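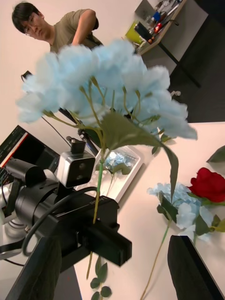 **Brastbridge, 8/8/21.** The Fleretti Prize for a first book of poems has a winner, and once again the winner is a manuscript few people outside the judging room have read. *Salt Ledger*, a long poem in 70 short sections about a ferry crew, was picked from 124 entries, according to a statement posted by the prize office. Publication by the Pickering imprint is promised for next spring.

The statement calls the book "urgent" and "fearless," words it also used for last year's winner and, with the order switched, for the one before that. It quotes four lines of the poem. They are decent lines. Whether they justify talk of "a new direction for the long poem" is hard to say from four lines.

Harder still is working out how the choice was made. The rules promised that entries would be read without names attached. Yet two of the 8 finalists had read from their manuscripts at the Arnness festival in July, where both judges were in the program, and one of those finalists is now the winner. The prize office says the judges "were satisfied that no conflict arose." It didn't say whether anyone had asked them.
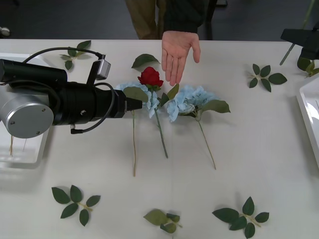 Nigel Yeoman wrote in after the result went up to say he had no quarrel with the poem, which he heard at Arnness and liked, but that anyone who sat through that reading would have known the ferry sections on sight. He wants the office to stop calling the contest anonymous, or else to bar work that has been read in public during the entry period. He also asked what happens to the entry fees.

That last question has come up before. The office says the fees cover "reading and administration" and that it will publish a breakdown "in due course." It used the same phrase last summer, and no breakdown has been posted so far.

A launch reading is planned at Brastbridge public library, free to attend, with a date still to be set. Entries for the next round open when the book comes out. The rules, for now, are unchanged.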